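Pulseira Cindwood: três semanas de uso

Comprei a pulseira rígida fina da Cindwood por 267 coroas, em novembro, depois de a Līga Lapiņa me ter emprestado a dela. É leve, passa bem por cima da mão e não prende nas mangas de malha. O fecho não existe — entra e sai por pressão — e convém não a abrir demasiado.
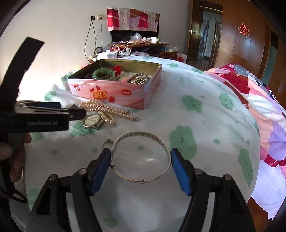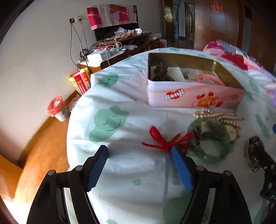
A Cindwood vende também um estojo forrado, a 200 coroas, que experimentei e devolvi. Tem divisórias estreitas e as contas compridas ficam dobradas à força. Voltei à lata de bolachas Genji, rosa e branca, onde cabem pulseiras e colares sem dobrar nada. Falta-lhe forro, e as peças polidas devem ir num saquinho de pano.

Quanto ao acabamento, o desenho gravado na faixa mantém-se nítido. A parte de arame risca-se com facilidade se andar junto de um relógio de metal. A loja de Plukbridge troca o tamanho até 27 dias após a compra.

Nota: 4 em 5. Recomendo a pulseira, o estojo não.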